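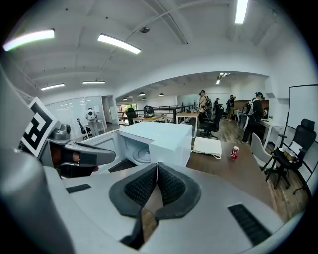
Dramstead White Microwave

I've had one of these for long enough now that I feel okay putting my name to it in the shop. It's a plain white countertop microwave with a flat top and a round glass turntable, and the door swings open to the left. That door matters more than you'd think! Measure where it's going to live before you order, and leave it room on the hinge side, or you'll be bumping it into the wall (or your toaster) every single morning.

The turntable lifts right out for washing. I do mine in the sink with ordinary dish soap and dry it before it goes back – if it rattles when it spins, it isn't sitting properly, so take it out and drop it in again.

Torunn Lindqvist asked me if it would sit all right on a regular wooden table. Mine does, and I haven't bothered with a mat. Just keep the flat top clear when it's running. I know it looks like a handy shelf, and I'm as bad as anyone for dumping the mail up there.

What I use it for, mostly: leftover soup, oatmeal, and a potato at about five past noon when I've forgotten to make lunch. I haven't tried a whole dinner for four in it and I don't plan to.

Price is $291, and delivery is $21 if you're outside town. Pickup is free, but please email first so one of us can have it at the door for you. We have the white only. Gøran Björklund handles the orders and he'll get back to you about the next batch, due in May.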